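3.2 Collection of bimanual plug demonstrations

The course project ran for 14 weeks and ended with one shared task, the insertion and removal of a mains plug at a power strip. The task was picked by the students in January from a list prepared by Ronaldo Espiritu. It was preferred over the two other candidates on the list (folding a cloth and capping a bottle) for three practical reasons. The strip gives a clear success condition, the contact phase is short, and small errors in the estimated gripper pose show up at once as a failed insertion.

Demonstrations were recorded with a pair of hand-held grippers, one per hand, each with a camera that looks out past its own fingers. An additional head-level camera recorded both hands together. All streams were written by the Wakent logger on a single laptop and aligned afterward by clock time. The logger was written by students in an earlier offering of the course, and we changed only its file naming and the way it handles dropped frames.

A recording counted as one episode if it began with both grippers open and away from the strip and ended with both grippers open again. The operator could choose which hand handled the plug. The other hand was left free, and operators were told to keep it clear of the cord but were given no further rule about its position. This choice matters for the results in Section 4, where the free hand is a source of unwanted variation in the view.

Figure 3 gives views from the gripper cameras and the head-level camera. The wide opening between the fingers in the gripper views is the starting aperture used throughout the project. At this aperture the finger tips stay in view at both lower corners, and their position in the picture was used as a check on calibration before each block of episodes.

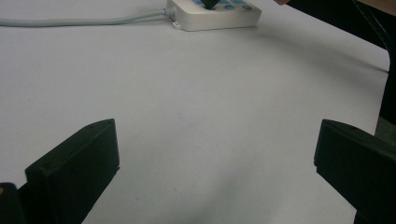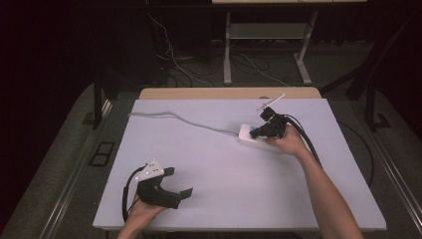
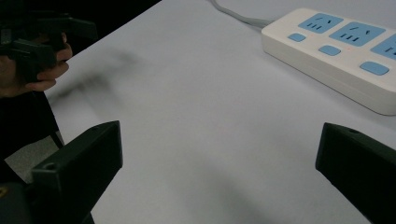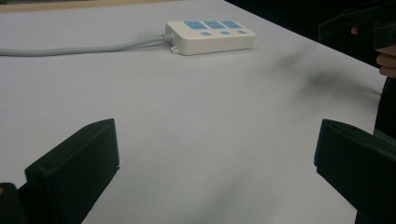

Figure 3. Views from the plug task. First, third and fourth: gripper camera, fingers open, power strip farther back on the table. Second: head-level camera, both grippers in view, with the right gripper closed on the plug at the strip.

3.3 Filtering and labeling

The class recorded 736 episodes. Of these, 594 were kept for training. Episodes were removed when a stream was missing, when the pose track of either gripper was lost during the contact phase, or when the operator touched the strip or plug with bare fingers. The last rule was added after the first recording block. Several operators had steadied the plug by hand without noticing it, and these episodes taught an early version of the policy to wait at the socket for help that did not come.

Each retained episode was split into approach, grasp, contact and release. The split was made from the finger opening and the speed of the active gripper, using thresholds set on a small group of episodes labeled by hand. Bienvenido Dela Peña reviewed the automatic boundaries on Friday afternoons with the two teams. Disagreement was largest at the start of contact, where the gripper slows down well before the plug reaches the socket. We moved the boundary later in the episode, to the point where forward motion falls below the threshold and sideways motion begins. The students called this the search motion, and the term is kept here.

No label was given for the orientation of the strip. The strip was placed by the operator at the start of each block and could be turned by any amount that left its sockets reachable. An attempt by the Bovura team to estimate the angle from the edge of the housing worked when the whole strip was in view. It failed when one end was outside the view, as happens for the strip in the third view of Figure 3. The estimate was dropped from the final pipeline.

3.4 Policy inputs

Two input configurations were compared. The first, developed by the Briltovero team, used only the gripper cameras. The second, developed by the Bovura team, added the head-level stream. Both used the same backbone, the same action representation and the same training schedule, so that the difference between them lies in the added stream and its encoder.

Actions were expressed as relative gripper motions over a short horizon, with finger opening as a separate channel. Relative motion was chosen since the table position was not fixed from one block to the next. An absolute version was trained once, as a class exercise, and performed poorly on any block with a shifted table. It is not reported further.

Pictures from the gripper cameras were cropped at the sides before training. The crop was kept narrow enough to leave both finger tips in view. A tighter crop improved the apparent size of the sockets but removed the tips, and the policy then tended to close too early. The students' explanation – that the network reads the gap between the fingers as a ruler – fits this behavior, but it was not tested directly.

Shadows were a further concern. The table surface is pale, and the operator's arm or gripper can darken a part of it that changes in shape and position during an episode. Brightness jitter alone did not remove the effect. The Briltovero team added soft dark patches to the table region during training, with random position and direction, and kept this step in all later runs. The Bovura team adopted it for the gripper streams only.

The evaluation setup was prepared by the Menzies group, which took no part in data collection. Its members chose the strip placements in advance and did not share them with the teams until the policies had been submitted. Each team was allowed one resubmission to correct software faults, with no further training. The Bovura team used this to fix a swapped left and right stream. The Briltovero team did not resubmit.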